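Home News Projects People Archive Contact

Search this site Enter keywords Go

Teaching by hand, 300 episodes at a time

26th June. Interview by the Rindaline staff

Tsung-han Tam has spent most of the past year operating robot arms from a pair of smaller ones. As lead for demonstration work at Nuston, he is responsible for the recordings from which the group trains its manipulation policies, and for the rules by which those recordings are accepted or thrown out.

The current task is sorting. Small lidded containers are spread over a table and have to go into plastic bins of different colours. Two arms share the work. The operator holds a leader arm in each hand, and the follower arms at the table copy the joint angles.

"People assume the hard part is the grasp," Tam says. "With these containers the grasp is fairly forgiving. What gives us trouble is the approach. If the operator comes in at a different angle every time for no reason, the policy learns an average of those angles, and the average may be a collision."

His first rule for new operators is therefore to choose an approach and keep to it unless the layout forces a change. The second concerns speed. Operators are asked to move at a constant pace and to avoid stopping in mid-air while they think.

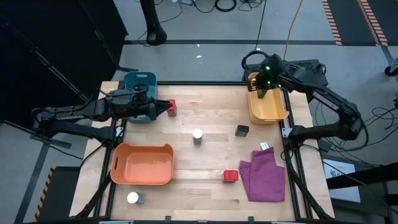 Pauses, he explains, are expensive. A policy trained on hesitant demonstrations will hesitate in the same places, and it has no means of deciding when to start again. Nuston trims idle time at the beginning and end of an episode but leaves the middle alone. "If there's a long stall in the middle, I reject the episode. Cutting it out leaves a jump in the joint velocities, and I'd sooner lose the recording."

A batch consists of 300 accepted episodes. Tam's team of eight works in short shifts, and the starting layout is changed between episodes according to a printed list. Left to themselves, he says, operators favour the positions they find comfortable to reach.

Asked about kinesthetic teaching, in which the operator takes hold of the robot and guides it directly, Tam is cautious. He used it at Tambunan, on a single-arm cell, and still recommends it for contact-heavy work such as insertion. "You feel the part seat. Our leader arms give you no force feedback at all, so you're judging contact by eye." Against that, the operator's hands and forearms end up in the camera views, and guiding two arms at once generally takes two people.

The recording software, Drondosura, was written in-house. It logs both leader and follower positions – a choice Tam defends, as the gap between the two is a usable indication of how hard the gripper is pressing.

The next batch is due in September and will use the same containers with a revised layout list. Tam also intends to record deliberate recoveries, in which the operator begins from a missed grasp and corrects it. He wants 24 of those reviewed before the format is settled.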